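도입 전 점검표 및 의견: 양팔 탁상 로봇 셀 (Dever 견적분)

작성: Chathurika Roy
검토: Ruairí Duggan
작성일: 2025-04-21
대상: Rornville 작업장 분류·소분 공정
표기: 적합 / 보류 / 부적합

먼저 밝혀 두자면, 나는 이 구매 건에 처음부터 회의적이었다. 그래도 점검은 항목대로 했고, 좋게 나온 것은 좋게 적었다. 의견란이 긴 항목은 그만큼 걸리는 게 많다는 뜻으로 읽으면 된다.

1. 구매 목적과 물량

1-1. 자동화 대상 작업이 문서로 정의되어 있는가
판정: 보류
의견: 기안서에는 "소형 부품 분류 등"이라고만 되어 있다. "등"에 무엇이 들어가는지 생산 쪽에 두 번 물었는데 답이 서로 달랐다. Siobhán Hanrahan은 색상별로 나눠 담는 일이라고 했고, Ita Ó Dálaigh는 검수 후 재포장까지 포함이라고 했다. 둘은 전혀 다른 작업이고 견적도 달라져야 한다.

1-2. 손익 계산의 기준 물량이 확인되었는가
판정: 부적합
의견: 투자 회수 계산이 하루 1000개를 전제로 하고 있다. 이 숫자의 출처는 Dever의 제안서다. 파는 쪽이 정한 물량으로 사는 쪽의 회수 기간을 계산하는 것은 받아들이기 어렵다. 우리 출하 기록으로 다시 계산할 것.

1-3. 수작업 개선안과 비교했는가
판정: 부적합
의견: 비교표가 없다. 작업대 높이를 조정하고 칸막이 상자를 바꾸는 안이 작년에 나왔다가 그대로 묻혔다. 비용이 얼마 안 드는 안이니 같은 표에 올려놓고 봐야 한다.

2. 견적 및 예산

2-1. 견적에 포함된 품목과 제외된 품목이 구분되어 있는가
판정: 보류
의견: 팔 2대, 외함, 제어기까지는 분명하다. 그리퍼 손가락 교체품, 예비 케이블, 현장 설치 인건비는 "별도 협의"로 되어 있다. 내 경험으로 별도 협의는 나중에 더 낸다는 말이다.

2-2. 유지보수 계약 조건
판정: 부적합
의견: 첫해 이후 금액이 비어 있다. Doherty 쪽 견적에는 적혀 있으니 Dever라고 못 적을 이유가 없다. 빈칸인 채로는 결재를 올리지 않겠다.

2-3. 납기와 예산 집행 시점
판정: 적합
의견: 9월 납품이면 집행 시점은 맞는다. 다만 설치 공간의 전기 공사가 먼저 끝나야 하는데, 그 공사비는 이 예산에 없다. 시설 예산에서 나온다고 들었을 뿐 문서는 못 봤다.

2-4. 소프트웨어 사용료
판정: 보류
의견: Bamo 라이선스가 팔 단위인지 셀 단위인지 불명확하다. 팔 단위라면 금액이 두 배가 된다. 서면 회신 요청함.

3. 셀 구조 및 안전

3-1. 작업 영역이 외함으로 구획되어 있는가
판정: 보류
의견: 뒤쪽과 양옆에는 벽이 있다. 앞면은 도면상 개방인지 덮개가 달리는지 표기가 없다. 가동 중 손이 들어갈 수 있는 구조라면 인터록이나 라이트 커튼 비용을 더해야 하고, 견적에는 둘 다 없다.

3-2. 두 팔의 간섭 대책
판정: 보류
의견: 두 팔이 탁자 가운데의 같은 자리로 들어온다. 제안서에는 "소프트웨어로 회피"라고 한 줄 적혀 있다. 통신이 끊겼을 때 어떻게 서는지, 한쪽만 비상정지가 걸리면 다른 쪽은 어떻게 되는지 설명을 요구할 것.

3-3. 비상정지 위치
판정: 부적합
의견: 배치도에 표시가 없다. 작업자가 앉은 자세로 닿는 곳이어야 한다.

3-4. 케이블 배선
판정: 부적합
의견: 보라색 케이블이 그리퍼에서 나와 흰 링크를 따라 크게 늘어지고, 베이스를 지나 탁자 아래쪽으로 처진다. 양쪽 팔이 다 그렇다. 아래 패널의 장착 홈 안으로는 빨간 배선이 그대로 보인다. 납품품은 케이블 가이드로 고정하고 홈에 덮개를 씌우는 조건을 계약서에 넣을 것. 추가 금액이 붙는다면 그 금액도 지금 받아야 한다.

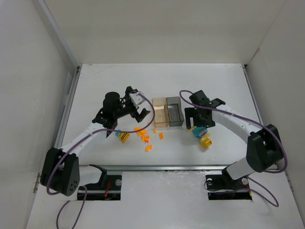 3-5. 취급 대상물의 적정성
판정: 부적합
의견: 탁자에 놓인 것은 작은 주황색 플라스틱 조각 6개와 벌처럼 생긴 줄무늬 장난감, 청록색과 노란색 장난감 같은 것들이다. 담을 통은 반투명한 것 둘, 비어 있다. 우리 품목은 봉투에 든 것이 많고 서로 엉켜 있다. 흩어 놓은 조각을 집는 능력으로 우리 물건을 집는 능력을 판단할 수 없다. 인수 시험은 우리 물건으로, 우리 상자에 담는 방식으로 해야 한다.

4. 인수 시험 조건

4-1. 합격 기준이 수치로 정해져 있는가
판정: 부적합
의견: "안정적으로 동작할 것"은 기준이 아니다. 연속 7일 가동, 사람이 개입한 횟수 기록, 떨어뜨린 물건 기록을 요구하자고 Ruairí가 제안했고 나도 동의한다. 개입 횟수의 상한은 생산에서 정해 줄 것.

4-2. 불합격 시 반품 조건
판정: 보류
의견: 선금 비율이 높아서 반품 조항이 있어도 힘을 쓰기 어렵다. 잔금을 인수 시험 이후로 돌리는 안을 Deirdre Rafferty가 협상 중이다.

4-3. 작업자 교육
판정: 적합
의견: 교육 일정과 교재가 견적에 포함되어 있다. 교재 견본도 읽어 봤는데 나쁘지 않았다. 야간조까지 같은 교육을 받는지만 확인하면 된다.

5. 조치 요청

Deirdre Rafferty: 유지보수 2년차 이후 금액 및 잔금 시점 서면 확보
Siobhán Hanrahan, Ita Ó Dálaigh: 대상 작업 범위 합의 후 한 장으로 제출
Ruairí Duggan: 비상정지와 앞면 보호 방안, 인수 시험 절차서 초안
Chathurika Roy: 자체 출하 기록 기준 회수 기간 재계산, 수작업 개선안 비교표

종합 판정: 보류

검토자 의견 (Ruairí Duggan): 3-4는 보류로 낮춰도 된다고 본다. 배선은 설치 단계에서 정리할 수 있다. 1-2와 2-2는 부적합 유지에 동의.

작성자 회신: 3-4는 그대로 둔다. 설치 단계에서 정리한다는 문구가 계약서에 들어오면 그때 바꾸겠다.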